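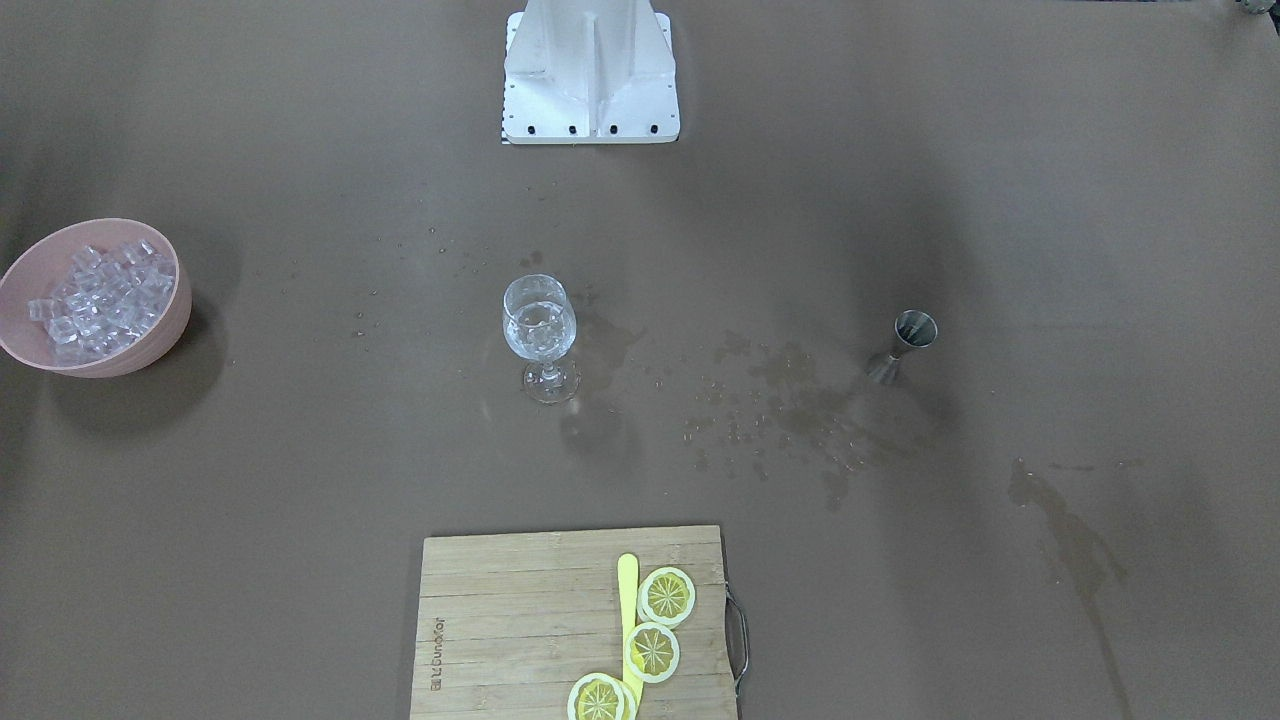
09/02/2019

Ice and glassware day. Leonie wanted to know if we could settle the serving order for the Stastesthorpe evening before August is a distant memory, so I got the wine glasses out again and went back to basics — ice first, then the measure, then a taste.

I put the ice in the pink plastic bowl and kept it on the left, which suits me fine but annoys Gregor Rankin, who reaches across everything. Glass in the middle, jigger on the right. I like that layout a lot and I'm writing it down so we stop arguing!

The brown top shows every drop of water. You fill one glass and there are beads all over the place, and they creep under the foot when you slide it. Lift the glass, don't slide it. I'd also like a bar mat (Leonie says there's one in the Laing cupboard, I haven't looked).

Ice to half the bowl of the glass is plenty. More than that and it knocks against your teeth.

Still to do: mark the small end of the jigger, ask Novmont for 4 more glasses with the same short stem, and find a scoop — I'm tired of cold fingers.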